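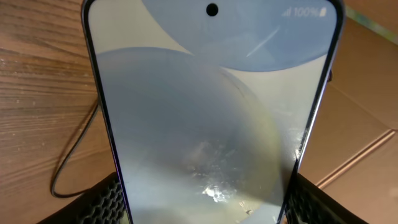 About Skarnel

Skarnel is a music school and rehearsal space for people who want to play in bands. Omar Majali and Seija Peltonen opened it after their own group, Prirnau, stopped touring. They had a lease on a rehearsal room, two drum kits and a lot of old amplifiers, and friends kept asking for lessons.

We now teach guitar, bass, drums, keyboards and voice. Lessons last 45 minutes and are one to one. Most students also join a band class, where a group of four or five learns a set over the term and plays it at the end. You do not need to read music to join, but Suha Kanaan runs a reading class on Monday evenings for anyone who wants it.

There are 18 teachers. All of them play in working bands or record for other people, so lesson times sometimes move when someone is on the road - we will always offer you another slot the same month. Georges Dabbas teaches drums and looks after the kits. Raed Obeidat runs the recording room, where band classes spend one day each term.

The term concert is held at the Ponis, which holds 300 standing. The spring concert is on Sat 4 May. Doors open at six and younger groups play first.

Rehearsal rooms can be rented by the hour when classes are not using them. Amps, drums and a PA are included. Bring your own cymbals and cables.

To ask about a place, call the office or stop by after three on a school day.

Recent posts
Spring concert running order
Zoubi record their first EP in Room 2
Choosing a first bass
Summer band week: places open in May
New rehearsal room hours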